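Thursday, August 3, 2023
Bench 2, equipment planning for next year

Morning spent with Fulgencio Esquivel on the budget sheet. We have until the end of the month to send one list to the department, and after that no changes until March. So I write down here what we said, also the things we did not agree on.

Grasper tips. This is the main question. The serrated jaws lose their bite with use and we do not have a rule for when to replace them. Until now we replace when somebody complains. Fulgencio wants a fixed number of sessions per tip and then out. I would prefer to look at the teeth under the microscope every month and decide pair by pair. It costs more time but less money. The Backlund quote is 584 per pair, without shipping. The Harkholm tips are cheaper, but they need an adapter and the adapter is not in the quote. I asked for it by e-mail, no answer yet.

If we take the fixed rule we need two pairs more than I have in the sheet. I left both versions there, in separate tabs. Please do not merge the tabs.

Practice pads. We use them too long. One pad now has old stitches, new stitches and stains from several exercises, and later when we review the recordings it is hard to say which mark belongs to which trial. For training the hands it does not matter. For the vision part it matters a lot. I propose a fresh pad for every recording block, and the used ones go to the beginners. Wellulen sells them in boxes of 40. I put 2 boxes in the sheet. Fulgencio says one box is enough if we use both ends of the pad, and maybe he is right, but I am not sure the clamp holds well when the pad is turned. To test.

Suture. Blue braided only, from now on. Black is still in the drawer, and we can finish it for knot practice at the side table, but not on the pads for recording. Short black ends stay on the surface and the segmentation takes them for needle pieces. This already cost Washington Conceição a full afternoon of correcting labels.

Simulated blood. Enough in the cabinet. Not in the sheet.

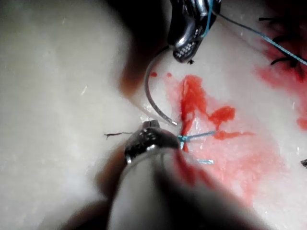
Wrist camera, needle held in the upper grasper. Blue knot on the incision, black ends still on the pad.

Wrist camera. The lower grasper is out of focus when it comes this near to the lens. Before we ask for a new camera I want to try a different mounting angle, it costs only a bracket. Ruvmont has a module with shorter working distance for 700, and I keep it in the sheet as "optional". If the bracket is good we delete the line.

Not agreed: service contract. Fulgencio is for, I am against for the first year. Washington did not see the offer yet, I will forward it tonight.

To do
- ask Harkholm again about the adapter
- pad turned in the clamp, try with an old one first
- bracket drawing to the workshop
- write date of first use on every tip box, also the ones already open
- check if the shipping can be one order for tips and pads (probably not, different suppliers)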